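Fornitus abre en Plerdale una línea de recogida de ejemplos en viviendas simuladas

Tiempo de lectura: 3 min

Fornitus ha puesto en marcha en su oficina de Plerdale una línea de trabajo dedicada a reunir ejemplos de tareas domésticas para el entrenamiento de un sistema de aprendizaje. Los ejemplos se graban íntegramente en viviendas generadas por ordenador. El proyecto, llamado Barros, se desarrolla junto con la empresa de software Ukgate, que aporta el motor de simulación.

La primera entrega reúne 111 tareas repartidas en 9 viviendas virtuales. Cada tarea parte de una instrucción corta, escrita como la diría una persona en su casa: buscar un objeto, acercarse a un mueble, coger algo y dejarlo en otro sitio. Un operador dirige el robot simulado y el sistema guarda a la vez los movimientos del brazo, las imágenes y el texto de la instrucción.

«Nos interesan los objetos pequeños en habitaciones grandes», explica Cauã Siqueira, responsable de Barros en Fornitus. «Un teléfono oscuro sobre un sofá oscuro es un caso que queremos tener muchas veces, desde muchos ángulos y con distinta distribución de muebles».

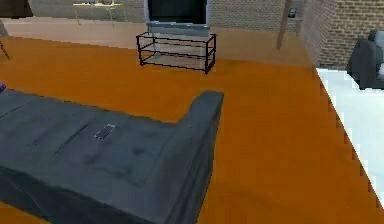
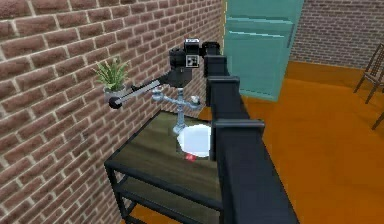 Dos vistas de una misma vivienda simulada del proyecto Barros: la zona del televisor y el brazo del robot junto a una mesa auxiliar.

El equipo de operadores está formado por cuatro personas que trabajan en turnos de mañana. Antes de incorporarse a la grabación completan 83 ejercicios de práctica, que no pasan a formar parte del conjunto de datos. Los intentos fallidos se conservan en una carpeta separada y con una etiqueta propia — Ukgate los utiliza para estudiar en qué punto de la tarea se produce el error.

Cada ejemplo pasa por una revisión manual. Quien revisa comprueba que la instrucción corresponde a lo grabado y que el objeto indicado existe en la vivienda. También anota si el texto admite más de una lectura; en ese caso la instrucción se redacta de nuevo y la tarea vuelve a la cola.

«La parte más lenta es escribir bien las frases», señala Siqueira. «Mover el brazo se aprende en unos días. Ponerse de acuerdo en qué es una mesa auxiliar y qué es una estantería baja nos ha llevado bastante más».

Fornitus prevé cerrar la segunda entrega en noviembre, con instrucciones en español y portugués y con tareas de varios pasos. Las viviendas nuevas incluirán cocinas y pasillos. Los grupos de investigación interesados en consultar la documentación técnica pueden solicitarla a la oficina de Plerdale.

Compartido 9 veces
4 comentarios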